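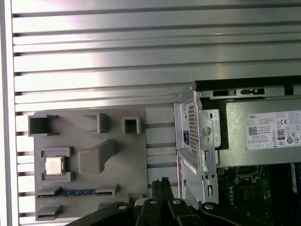
文:Pasdale広報(ひとり広報なので、問い合わせの返事も私が書いています)
11月配信 報道関係者各位・お店のみなさまへ

古いデスクトップパソコンを、使えるところまで使うための窓口「Purka」を始めます

Pasdaleは、個人商店や小さな事務所で使われているデスクトップパソコンの点検・修理・引っ越しをまとめて引き受ける窓口「Purka(プルカ)」を、11月からAndavero店で始めます。読みはプルカです。電話でよく「プリカ?」と聞き返されるので、先に書いておきますね。

報道資料というのは、本来もっときりっとした文章で書くものだと思います。前回の資料はそのつもりで書いたのですが、読んだ常連のお店の方から「で、結局なにをしてくれるの」と電話がかかってきまして、今回はふだんお店のカウンターで話している調子でいくことにしました。長いです。お急ぎの方は、最後の概要だけ見てもらえれば用は足ります。

■ なにを始めるのか

Purkaは、お店のパソコンの「かかりつけ」みたいなものです。調子が悪くなってから慌てて持ってくるより前に、一度見せてもらって、中の様子を記録に残して、次にどこが弱りそうかを一緒に話す。そういう窓口です。

初回の点検は80分いただいています。長いと言われます。私も最初は長いと思いました。でも実際にカウンターに立ってみると、そのうち半分くらいはお話を聞いている時間なんです。どのソフトを毎日使うのか、請求書はどこに保存しているのか、電源を入れるのは誰なのか、休みの日はコンセントを抜いているのか。文房具店の方は伝票ソフトが動かなくなるのがいちばん怖いと言いますし、写真館の方は写真そのものより、お客さまの住所録がなくなるのが怖いと言います。同じ型のパソコンでも、守りたいものがぜんぜん違うんですよね。

そのあとでケースを開けて、ほこりを取り、ケーブルのゆるみやファンの音を見て、記憶装置の健康状態を調べます。結果は紙でお渡しします。画面で見せると、お帰りになるころにはほとんど忘れてしまいますから(私もそうです)。

初回点検の料金は3000円です。修理が必要になった場合は別に見積もりを出します。見積もりを見て「今回はやめておきます」とおっしゃっても、追加のお金はかかりません。ここは社内でもかなり議論になったところで、最初の案では見積もり料をいただくことになっていました。ただ、それだと断りにくいでしょう。断りにくい窓口には人は来ないよ、というのが店頭に長くいる者の意見で、私もそちらに一票入れました。

■ なぜ今なのか

きっかけは、春から夏にかけてお店のみなさんにお願いした、紙のアンケートでした。レジの横に置いてもらったり、商店会の回覧板に挟んでもらったりして、221枚が戻ってきました。裏まで書いてくださった方がたくさんいて、正直なところ、読むだけで何日もかかりました。

自由記入の欄で目立ったのは、「買い替えろと言われるのが嫌で相談に行けない」という声です。これは、こたえました。というのも、うちのカウンターでも、動作が遅いというご相談に対して新しい機種のカタログを出していた時期があるからです。悪気があったわけではなくて、そのほうが話が早かったんですね。買い替えが正解のときもあります。ありますけれど、相談に来た人がまだ椅子にも座っていないうちにカタログを出すのは、どう考えても早すぎました。

もうひとつ多かったのが、「壊れてはいないけれど、いつ壊れるか分からないから不安」というもの。喫茶店の方の回答で、毎朝起動するまでのあいだ、コーヒー豆を挽きながら祈っている、と書いてあったのが忘れられません。お祈りの時間を豆のほうに使ってほしい! と思いながら、企画書の一枚目を書きました。

アンケートでは「パソコンのことを誰に聞いていますか」とも尋ねました。息子、娘、甥、元アルバイト、隣の店のご主人。こういう答えがずらっと並びます。頼れる身内がいるのはいいことなのですが、聞かれる側もだんだん忙しくなりますし、聞く側も遠慮が出てきます。お正月に帰省した娘さんに三年分の不調をまとめて見てもらう、という方もいらっしゃいました。娘さん、おつかれさまです。

■ 「使えるところまで」とはどこまでか

よく聞かれるので、少し細かく書きます。

まず、部品の交換で普通に使えるようになるものは、交換をおすすめします。電源、ファン、メモリ、記憶装置あたりです。デスクトップのいいところは、こういう部品をひとつずつ替えられる余地が大きいことで、ノート型に比べると手の入れようがあります。大きくて邪魔だと言われがちな機械ですが、修理する側からすると、あの大きさはありがたいんです。

次に、部品は替えられるけれど、入っている基本ソフトの更新がもう終わっているもの。これはご相談になります。インターネットにつながず、決まったソフトだけを動かしているのであれば、使い道を絞って残すやり方もあります。たとえば、古い刺しゅう用のソフトがどうしても手放せない洋裁店さん。メールや振り込みは別の機械に移して、刺しゅう専用に残すことにしました。逆に、ネットバンキングをその一台でやっているなら、私たちは「移しましょう」とはっきり言います。長く使うのは好きですが、危ないのに長く使うのは好きじゃないので。

それから、煙が出た、焦げたにおいがした、水をかぶった。こういうときは電源を入れずにお電話ください。「動くか試してみたんですが」とおっしゃる方が本当に多いのですが、試さないでください。お願いします。 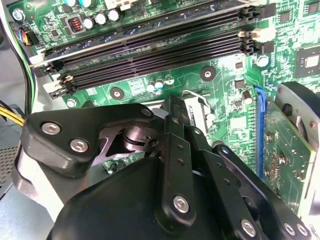

基板そのものが傷んでいる場合は、残念ながら費用が大きくなりがちです。同じ基板が手に入るかどうかにもよりますし、手に入っても、それが健康かどうかは調べてみないと分かりません。ですから基板の不調が疑われるときは、先に中のデータを取り出すところまでを一区切りにして、そこでもう一度お話しすることにしています。データさえ手元に戻ると、みなさん急に落ち着かれるんですよ。じゃあ次をどうしようか、という話がゆっくりできるようになります。

作業の途中で記録も残します。外したねじの場所、ケーブルの向き、前に誰かが直した跡。前の修理の跡というのは意外に多くて、結束バンドの留め方がやたらに丁寧だったり、ケースの内側に鉛筆で日付が書いてあったりします。そういうものは消さずに残して、私たちの点検票にも写しておきます。

■ 再生品「Čierny」について

どうしても買い替えが必要なとき、選択肢のひとつとしてご用意しているのが、再生デスクトップの「Čierny(チエルニ)」です。企業での使用を終えた機械を引き取って、清掃と点検をして、消耗しやすい部品を新しくしたものです。名前の読み方はこれまで店頭でばらばらだったのですが、今回の資料に合わせて、日本語の表記は「チエルニ」に統一しました。値札の頭についている小さな記号が印刷で消えてしまう問題も、プリンターの設定を見直してやっと直りました。地味にうれしいです。

Čiernyには、96ページの冊子がつきます。説明書というより、お店のパソコンの手帳に近いものです。前半は使い方、後半はほとんどが書き込み欄で、契約している回線の連絡先、複合機の型番、ソフトの購入時期、困ったときに電話する順番などを書けるようにしました。パスワードの欄はわざと作っていません。試作のときには欄があったのですが、レジ横に開いたまま置いてあるのを見て、これはいけないと思って外しました。

紙の手帳なんて今どき、という声も社内にはありました。でもパソコンが動かないときに、パソコンの中にある連絡先は見られませんよね。試しに使ってもらったお店では、油のついた手でめくったらしい跡がページの角に残っていて、ああ、使ってくれているなと思いました。厨房のそばに置く方が多いと分かったので、表紙は拭ける紙に変えています。

冊子はČiernyを買った方だけでなく、Purkaの初回点検を受けた方にもお渡しします。最初は買った方だけの予定でした。これは私が粘りました。

■ Andavero店のこと

Purkaの窓口を置くAndavero店は、商店街の通りから一本入ったところにあります。入り口が分かりにくいとずっと言われています。以前は看板の矢印が隣の歯医者さんの玄関を指していて、歯医者さんにパソコンを抱えて入っていった方がいらっしゃいました。矢印は直しました。歯医者さんには菓子折りを持ってうかがいました。

窓口を始めるにあたって、カウンターの高さを少し下げました。デスクトップは重いので、抱えてきて胸の高さまで持ち上げるのはけっこうな運動です。台車もお貸しします。駐車場から店までのあいだに段差がひとつあり、そこにはスロープを置きました。雨の日は滑りやすいので、入り口で呼び鈴を鳴らしてもらえれば、私たちが取りに出ます。

受付は午前10時からです。開店直後は比較的すいています。お昼どきは飲食店の方が来られないので、逆に事務所の方で混みます。午後の仕込み前の時間は、飲食店の方が続けて来られることが多いです。予約は必須ではありませんが、80分の点検を希望される方は、電話でひと声かけてもらえると、お待たせせずにすみます。

待っているあいだは店内にいてもらってもいいですし、商店街で買い物をしてきてもらってもかまいません。店内にはお茶があります。お茶菓子は、日によります。

■ 持ってくる前にしていただきたいこと

できれば、大事なデータの控えを取ってきてください。とはいえ、控えの取り方が分からないから相談に来る、という方も当然いらっしゃると思います。そのときはそのままで大丈夫です。受付でおっしゃってください。控えを取るところから始めます。

本体の電源コードは、一緒にお持ちください。画面とキーボードとマウスはこちらにあるものを使うので、不要です。ただし、USBに小さな鍵のような部品が挿さっていて、それがないとソフトが動かないというタイプの方は、その部品もお忘れなく。会計や設計のソフトでときどき見かけます。小さいので、机の上に置いてきてしまう方がいるんです。

配線を外す前に、裏側をスマートフォンで撮っておくのもおすすめです。戻すときに、とても楽になります。撮り忘れたら、色のついたテープを貼るだけでもいいです。マスキングテープに「プリンター」と書いて巻いておけば、もう十分です。

ほこりは、掃除してこなくてけっこうです。恥ずかしいからと掃除機を直接あてる方がいらっしゃるのですが、部品を傷めることがあるので、そのままお持ちください。パン屋さんなら粉、美容室なら細かい髪の毛、畳屋さんならい草のくず。中を見れば、だいたいお店の商売が分かります。たまり方を見て置き場所の話ができるので、そのままのほうが私たちには都合がいいくらいです。

■ 試験期間に来てくださった方の声

正式に始める前に、商店街のお店にお願いして試験的に窓口を開けました。来てくださった方は80人を超えました。お名前は伏せる約束で、いくつか紹介させてください。

「遅いのは年のせいだと思っていたけれど、起動のときに使っていないソフトがいくつも立ち上がっていた。止めてもらったら気にならなくなった」(花店)

「見積もりを見て、いったん断った。断っても嫌な顔をされなかったので、翌月に頼んだ」(金物店)

「点検票の字が小さい」(書店)

最後のご意見を受けて、点検票の文字は大きくしました。A4一枚に収まらなくなって二枚になりましたが、読めない一枚よりずっといいと思っています。書店の方には新しい票をお見せして、及第点をいただきました。行間についてはまだ直す余地があるそうです。

厳しいご意見もありました。部品の取り寄せに時間がかかり、そのあいだ店の仕事が止まってしまった、というものです。申し訳ないことをしました。今は、お預かりが長くなりそうなときに代わりの機械をお貸しできるように準備しています。台数に限りがあるので、必ずお貸しできるとまでは言えません。月末と月初は請求の作業が重なるため、可能でしたら月の中ごろに持ってきていただけると、お互いに助かります。

■ これから

春までに、出張での点検も始めたいと考えています。工場や倉庫のように、パソコンが動かせない場所に据えてあるという相談がけっこう来ています。移動の時間をどう料金に入れるかで、まだもめています。決まったらまたお知らせします。

それと、お店の若い方向けに、自分の店のパソコンのふたを開けてみる会をやりたいです。ドライバーを持つのが初めての方でも参加できるものにします。会場はAndavero店の奥の作業スペースを考えています。椅子が足りないので、今、椅子を集めています。折りたたみでなくてもかまわないので、余っている方はご一報ください(これを報道資料に書いていいのか迷いましたが、本当に足りないのです)。

取材も歓迎です。作業の様子を見ていただくこともできますが、お預かり品の画面や書類が写らないようにする必要がありますので、撮影の前に一度ご相談ください。お店の方への取材をご希望の場合は、私から先方に聞いてみます。仕込みの時間だけは避けてもらえると助かります。

■ 概要

名称:Purka(プルカ)
内容:お店・事務所向けデスクトップパソコンの点検、修理、データの引っ越し
開始:11月
場所:Pasdale Andavero店
受付:午前10時から
初回点検:3000円、所要80分
修理:点検後に個別見積もり。見積もりのみの場合、追加料金なし
配布物:点検票、96ページの手帳型冊子
関連商品:再生デスクトップ「Čierny(チエルニ)」

お問い合わせは、Pasdale広報またはAndavero店の店頭まで。お電話の場合、作業中で手が離せないと留守番電話になることがあります。お店の名前と、折り返しても大丈夫な時間帯を吹き込んでおいてください。機種名は分からなくてもかまいません。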